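Product Review: Olvera Countertop Vegetable Steamer
Reviewed by Jovita Contreras for the Allgate Household Equipment Office

The Olvera steamer was assessed over a period of 24 days in the staff kitchen at Stindetstead. It is a two-tier electric unit intended for small households, and it replaces the Ellitz model that this office reviewed in January.

Assembly requires no tools. The tiers lock firmly, and the water level can be read from either side. Corn, carrots and green beans cooked evenly in the lower tier. Results in the upper tier were less consistent, and dense vegetables needed a second cycle.

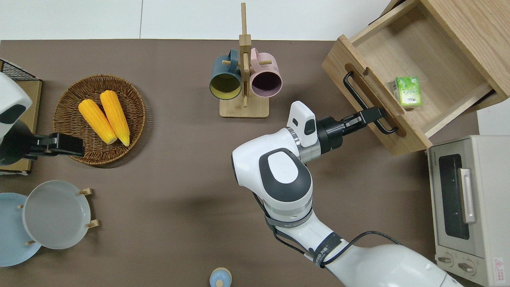
The timer is the weakest part of the product. It cannot be set for less than five minutes, and the signal is difficult to hear from an adjoining room. Our reviewer Braulio Zavala also found the drip tray awkward to remove when full.

Cleaning is simple. Both tiers are dishwasher safe, although the lid must be washed by hand. The printed manual is clear but omits any guidance on hard water.

The unit is priced at $136 and carries a warranty of 2 years. It is recommended for households that cook modest portions. Larger families should consider a stovetop steamer.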